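Rendasari Project: Progress Report, November
Prepared for Bettencourt by Rosimeire Lopes
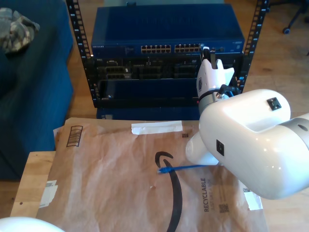 The demonstration at the Drestoston site went ahead as planned. Eight visitors attended in two groups, and each group received the same program: a short introduction by Ronaldo Brito, then network cabling work by the arm at the equipment rack.

Cable handling remains the main technical item. Visitors asked about cable stiffness, connector orientation and recovery after a missed grasp. Written answers will go out with the next report.

Open actions:
Olik to confirm delivery of the replacement finger pads.
Brito to revise the rack approach path and repeat the timing runs.

Spending is within the approved budget. No change to the schedule is requested.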